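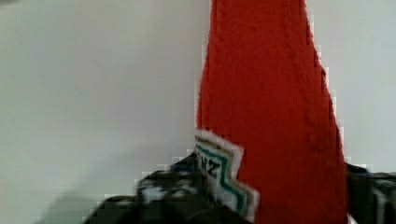

Wie aus Wolle Filz wird

Filz ist ein Stoff, der weder gewebt noch gestrickt wird. Bei einem gewebten Stoff kreuzen sich Fäden in zwei Richtungen. Bei einem gestrickten Stoff hängt eine Schlaufe an der nächsten. Filz hat gar keine Fäden. Er besteht aus einzelnen Fasern, die ungeordnet ineinander verhakt sind. Fachleute nennen so etwas eine textile Fläche.

Die Faser

Ein Wollhaar vom Schaf sieht glatt aus. Unter dem Mikroskop erkennt man aber, dass seine Oberfläche aus kleinen Schuppen besteht. Sie liegen übereinander wie Dachziegel und zeigen alle in Richtung der Haarspitze. Streicht man an einem Wollhaar von der Wurzel zur Spitze, spürt man fast nichts. In der Gegenrichtung ist der Widerstand etwas größer.

Außerdem ist Wolle gekräuselt. Die Fasern sind also nicht gerade, sie haben viele kleine Wellen. Dadurch berühren sie sich an vielen Stellen.

Das Nassfilzen

Zum Filzen braucht man Wolle, warmes Wasser, Seife und Bewegung.

Das Wasser lässt die Fasern quellen, und die Schuppen stehen dann etwas weiter ab. Die Seife macht die Fasern gleitfähig. Durch Reiben und Drücken wandern sie aneinander vorbei. Weil die Schuppen nur in eine Richtung zeigen, kann eine Faser leicht vorwärts rutschen, aber kaum zurück. Nach einiger Zeit sind alle Fasern so fest verhakt, dass man sie nicht mehr auseinanderziehen kann.

Der letzte Arbeitsschritt heißt Walken. Das Filzstück wird gerollt, gepresst und geknetet. Dabei schrumpft es und wird dichter. Im Filzkurs der Werkstatt Rurnell verlor ein Probestück rund 59 Prozent seiner Fläche. Wer eine bestimmte Größe haben möchte, muss die Wolle deshalb viel größer auslegen.

Das gleiche passiert, wenn ein Wollpullover zu heiß gewaschen wird. Er verfilzt und wird kleiner. Rückgängig machen lässt sich das nicht.

Das Nadelfilzen

Filz kann auch ohne Wasser entstehen. Dafür verwendet man Nadeln mit kleinen Widerhaken. Beim Einstechen nehmen die Haken Fasern mit und schieben sie nach unten. Beim Herausziehen bleiben die Fasern dort. In Fabriken sitzen sehr viele solcher Nadeln auf einem Brett, das sich schnell auf und ab bewegt.

Mit Nadeln lassen sich auch Kunststofffasern verfilzen, die keine Schuppen haben. Viele Bastelfilze bestehen aus Polyester. Das Ergebnis heißt Nadelvlies oder Nadelfilz.

Schneiden und Nähen

Ein gewebter Stoff franst an der Schnittkante aus, denn dort lösen sich die Fäden. Filz franst kaum aus. Man kann ihn in jede Form schneiden, ohne die Kante zu säumen. Näht man zwei Filzteile zusammen, sticht man ein kleines Stück innerhalb der Kante. Zieht man den Faden zu fest an, kräuselt sich das Material neben der Naht.

Wofür man Filz verwendet

Hüte und Hausschuhe werden aus Filz gemacht. Im Klavier sind die Hämmer mit Filz überzogen, damit die Saiten weich angeschlagen werden. Unter Stuhlbeinen schützt Filz den Fußboden. In Maschinen dient er als Dichtung. In Zentralasien werden Jurten damit bedeckt, das sind runde Zelte. Der Filz hält dort auch im Januar die Kälte ab, denn zwischen den Fasern ist viel Luft eingeschlossen, und Luft leitet Wärme schlecht.

Begriffe

Faser: ein dünnes, langes Gebilde, aus dem Textilien hergestellt werden.
Quellen: Wasser aufnehmen und dabei dicker werden.
Walken: Filz durch Druck und Bewegung verdichten.
Widerhaken: eine Spitze, die entgegen der Stichrichtung zeigt.

Wukora Kinderlexikon, Bereich Stoffe und Material
Stand: Sonntag, 17. Juni 2018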